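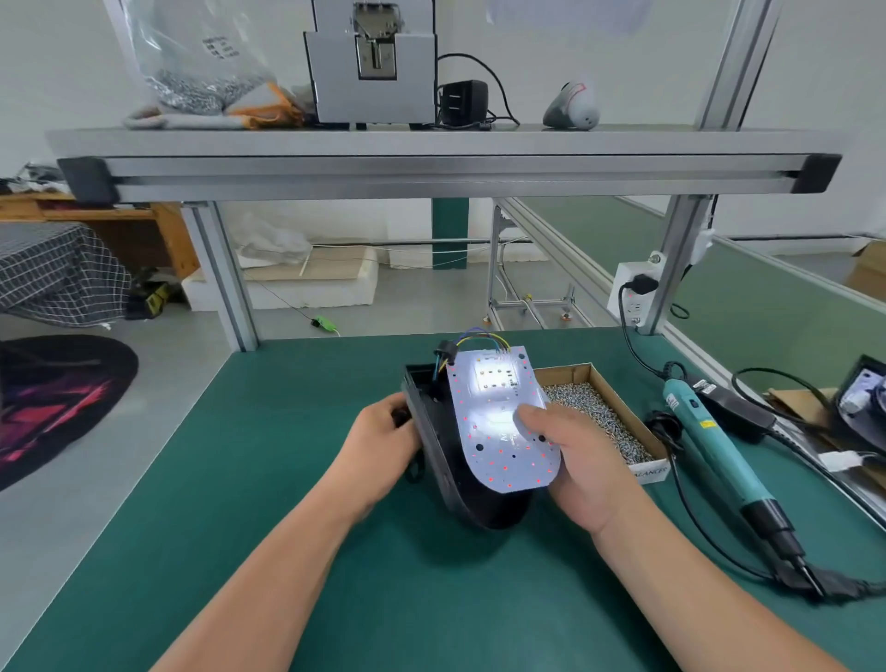
Robots are very good at doing the same thing again and again, and very bad at knowing when they ought to stop. So before a robot is let anywhere near a job, somebody has to sit down and write the rules. Take the job of putting a lamp together. You have a board covered in tiny lights, a black plastic case for it to go in, some thin wires in blue, yellow and purple, and a great many small silver screws in a cardboard tray. A person picks up the board in one hand and the case in the other and gets on with it. A robot needs to be told what "gets on with it" means, and it won't take a hint.

Who writes the rules?

Some rules are laws, and everybody has to follow them. Others are called standards. A standard is a long document written by people who have agreed on the best way of doing something, usually after a lot of biscuits. There are standards for plugs, for bicycle helmets and for robots. They are not exciting to read. The safety folder at the Tierney lamp works in Clultham has 213 pages, and page 56 is entirely about doors.

Dymphna Buckley looks after that folder. She has read all of it, including the doors.

Rule one: stay out of the way, or slow down

A big factory robot can swing a car door about as if it were a slice of toast. It will swing it just as hard if your head is there. Robots like that work behind a fence, and when the gate opens, the robot must stop. It isn't allowed to finish what it was doing first, which is more than can be said for most people you call for tea.

Smaller robots are sometimes allowed to work beside people. They have to move gently, and their pushing force is limited, so that a bump is a bump and not a trip to hospital. Whoever sets one up also has to think about what it is holding. A gentle robot holding a sponge is one thing. A gentle robot holding a knife is still holding a knife.

Rule two: a big red button

You must be able to stop a robot quickly, without looking anything up. The emergency stop is usually a red button on a yellow background, and it must be easy to reach. Hanging your coat on it is frowned upon.

Letting go of the button must not set the robot off again. Somebody has to check that all is well and then start it on purpose.

Rule three: think about the dull things

People worry about robots taking over the world. People who work with robots worry about cables. A cable in the wrong place can trip a person or get caught on a moving arm. Screws are nearly as bad. One dropped inside a lamp can touch two bits of metal that should never meet, and then you have a lamp that does something surprising.

There is a rule about static, too. Static is the tiny spark you get from a jumper or a balloon, and it can ruin a circuit board without leaving a mark. Special mats help to carry it safely away. Robots don't wear jumpers, but they have to be kept free of static as well.

Rule four: write down what went wrong

When Tierney tried out a robot called Flarko, it fitted 639 screws correctly and then tried to fit one into the table. No one was hurt, apart from the table. It still had to be written down, with the time (just after 2 in the afternoon) and what was done about it. Small mistakes are useful, provided you don't hide them in a drawer.

Try it yourself

Ask a friend to be the robot and write rules for making a jam sandwich. The robot must do exactly what you wrote – no more and no less. Agree on a stop word before you start, and use a blunt knife. If you wrote "put the jam on the bread" and the whole jar is now sitting on the loaf, your robot has followed the rules perfectly. Go back and write better ones.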